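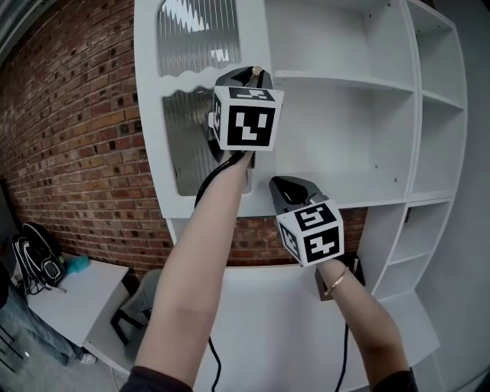 Nuston Adult Reading Program
Progress report to the Calov Fund, second quarter
Prepared by Anju Ahuja, program manager

The grant paid for evening classes at two sites, Nuston and Nerport, from April on. Both sites opened on schedule. Nuston runs two evenings a week and Nerport runs one, all starting at 7.

Enrollment stands at 17 learners. Most of them came to us through the health center on Dubey Street, where the front desk hands out our card. The flyers we left at the grocery stores brought in very few people and we will not reprint them.

Four learners have stopped coming. Two changed shifts at work, one moved away, and we have not been able to reach the last. Dardo Gaete, who teaches at Nerport, has called twice and will try once more before we give the place to someone on the waiting list.

Teaching has gone mostly as planned. We dropped the first workbook after a month. The reading passages were written for children and several learners said so. The replacement uses leases, pay stubs and bus schedules, and attendance at Nuston has been steadier with it. Writing is still behind reading at both sites. Next quarter the last part of each class will be set aside for it.

Spending is within budget. Books came in $700 over the original line because of the change in workbook. We covered this from the printing line, as agreed by email with your office. Room rent at Nerport has not changed. Bus passes are being used less than we expected, and we would like to move part of that money to child care at Nuston, where three learners have asked for it. A revised budget sheet is attached for your approval.

Still open:
Second tutor for Nerport. Two people have applied and interviews are being set up.
Midyear reading checks. Done at Nuston, not yet started at Nerport.
Lease for the Nuston room. The landlord has offered the same terms for another year and we plan to sign.

The next report will include the reading check results from both sites.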